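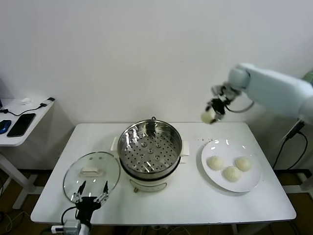

In praise of the one-job steamer

I've been told more than once that an electric steamer is a silly thing to own. My neighbour Borislav Kos told me again in February, standing in my kitchen with a bun in his hand, and I notice he didn't put the bun down while he said it. His argument is the usual one. You've got a stove, you've got a pot, you can buy a bamboo basket for the price of a sandwich, so why give up cupboard space to something that only makes steam?

Well, I like a thing that does one job! I've got a cream one with a steel basket that sits down into the top and a stubby handle on either side, and I'd rescue it in a fire before I'd rescue the toaster. It lives on the table most of the week. You put water in the bottom, buns in the top, the lid on, and then you can go and argue with somebody about something else.

The stove method has never worked in our house. I'll start a pot, go off to find a clean tea towel, and come back to a smell. My old bamboo basket has a scorch mark up one side from exactly that, and the pot it was sitting on never got its colour back (I scrubbed it for most of a Sunday, with bicarb, with vinegar, with language). I'm sure there are careful people who don't boil pots dry. Good on them.

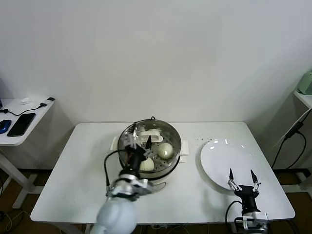
The other thing I'll stand up for is steaming a small batch. Three buns is a proper lunch. Recipes love to tell you to make two dozen and freeze the rest, and I've done it, and the freezer drawer jammed on a bag of them until spring. These days I do three at a time and give them plenty of room, so they don't grow into each other and tear when you pull them apart. A torn bun still tastes fine but it's a sad looking thing on a plate, and half the pleasure of a plain white bun is that smooth top with the little pleats in it.

Birthe Bjarnason, who taught me to make the dough in the first place, is strict about the plate. It has to be ready before the lid comes off. She'd have it right beside the steamer, within reach of a short arm, and if you went to the cupboard for one after the buns were done she'd make a noise through her nose. I used to think that was fuss. Then I spent a winter juggling hot buns over bare bench while hunting for something to put them on, and now I put the plate out first like a good student. A big one, too, with a decent rim. Buns look lost on it and I don't care, because a big plate is far easier to land on when you're in a hurry.

She never could get me to wipe up as I go, mind you. I'm a crumbs-on-the-table cook and I expect I'll stay one.

Now, lids. I feel more strongly about lids than a grown adult should. For years I had a solid metal one, and I lifted it every couple of minutes to see how things were going, and every time I did that I let all the steam out and set the whole business back. A glass lid cured me. Yes, it fogs up, but you get a rough idea, and a rough idea turns out to be all my nerves needed. 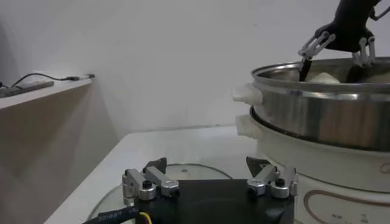 Where you put the lid down matters as well. I'm a flat-on-the-table person. Borislav props his against the wall, on its rim, and he's on his third lid, so draw your own conclusions. Flat takes up more room, and you'll have a ring of water to mop if you've just lifted it off, but I'd sooner mop than sweep up glass. It does mean you need a table with some clear space on it, and that's where most kitchens let you down. Ours has 2 good metres of bench and I could tell you what's on every bit of it, and hardly any of it is food.

So I've moved my steaming to a plain white table by the wall, and I'd recommend the same to anyone who can manage it. Steamer in the middle, lid on one side, plate on the other. It's a dull arrangement and it has made lunch calmer than any gadget I've bought.

Borislav came by again last week, as it happens, and said his piece about the cupboard space. I told him it doesn't go in the cupboard. He had two buns that time, and took another home wrapped in a serviette.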